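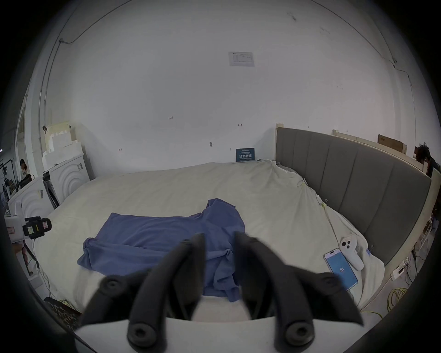

So June went mostly to laundry. When I signed on at Clellik I told my mother I'd be working in robotics, and she has been asking ever since when she gets to see the robot. What I do all day is pick up clothes with a gripper I hold in my own hand, put them down again, and do it over. She's being very nice about it.

The target for this round is 2,000 demonstrations of cloth on a bed. Grasp, lift, lay out, fold, let go, next one. As of Saturday I'm past the halfway point, and I have opinions about shirts now that I never expected to have!

The first one is that a crumpled shirt is a much nicer thing to learn from than a tidy one. I spent my first week setting everything up neatly (sleeves out, collar toward the headboard) and felt very professional, and then Wenche Rønning looked over a batch of 50 and asked me, kindly, who leaves their clothes like that. She was right. Every episode started from nearly the same spot and I'd basically recorded one example 50 times. So now I drop the thing from shoulder height and whatever shape it lands in, that's the start. If a sleeve ends up poking into the air, great, grab the sleeve. If it's one big lump with no edge to be found, you have to poke at it until something comes loose, and I leave all of the poking in.

The second one is that the bedding matters as much as the shirt. The duvet is soft and pale and full of its own creases, and if you come in too low you pinch duvet and shirt together and the whole lot comes up like a tent. I did this constantly at the start. I used to throw those takes out, but Daithí Hanrahan, who trains the model, asked me to keep the ones where I notice, open up and try again. He wants the recoveries - a policy that has only ever seen clean grasps has no idea what to do with a handful of duvet. What he doesn't want is the ones where I notice, sigh, and pull the duvet off with my other hand. Fair enough.

Speed was another thing. I'm quick by nature and my early takes were all jerky, fingers snapping shut before they'd really arrived. Fourteen seconds seems to be where I land when I'm not thinking about it, and 18 if I slow down enough to make the approach smooth. The slower ones replay better, so I hum. Same song every time, and I won't say which because the people in the next room have suffered enough.

We moved into the Irkumgate rooms this spring and they're a lot better than the old place at Vestwood, where there was one bed and you had to walk sideways to get round it. There are still cables over everything, of course. I've tripped on the yellow ones more often than I've admitted on the sheet. But there's space to come at the bed from different sides, and I try to switch every few takes so the wall and the headboard aren't always in the same place behind the cloth.

Wrist update for those who asked: better. I switched hands for two days and the left-handed takes were so awful that Daithí wrote to ask if I was okay. I've gone back to the right with a proper break every hour, and I stretch the way the physio showed me. If you do this kind of work and you're starting to feel it in your thumb, please stop before I did.

Next up is Moser, which is our name for the towel set. Towels are heavier and they don't slide, and Wenche says the big ones flop out of the fingers the moment you lift past the halfway point. I had one practice go and dropped it four times. I've also been told there will be fitted sheets after that, and I'm choosing not to think about fitted sheets until I have to.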